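Songül Akgül started building her two-armed sorting table in December, in the shared workshop at Lutville. She calls it Omirus. The first version had one arm and dropped nearly everything it was given.

"Hard objects were easy," she says. "Wrappers were terrible. They fold when you push on them, so the shape you planned for is gone."

She now works with snack packets almost every evening. Lautaro Ibarra, who shares the bench, wrote most of the control code and keeps a log of the grasps. It reached 2000 last week.

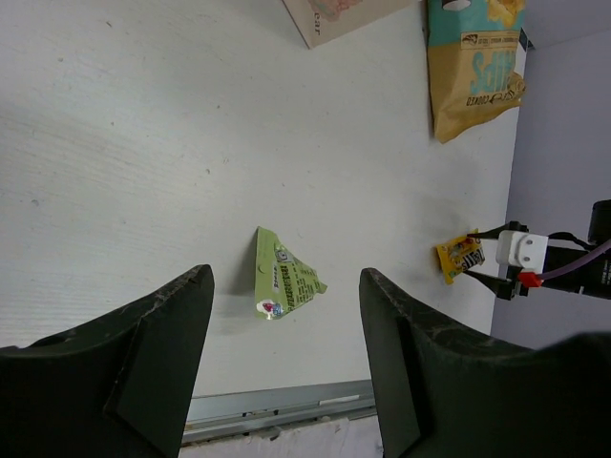
The wrist camera's view, with the other gripper holding a yellow candy package.

The two hands don't match — one has wide green fingers, the other thin black ones. Akgül wants to keep it that way for now. "The thin ones get under an edge. The wide ones are more forgiving if the arm comes in a little off."

Ibarra is less sure. "I'd like one set of fingers and one set of numbers to tune," he says. "We've argued about it 5 times."

The fingertips are the part they replace most often. Akgül has a drawer with 40 old ones in it and goes back to them when a new shape doesn't grip well. The next job is tidying the cables at the wrist, and after that she wants to try the arms on bags that are still full.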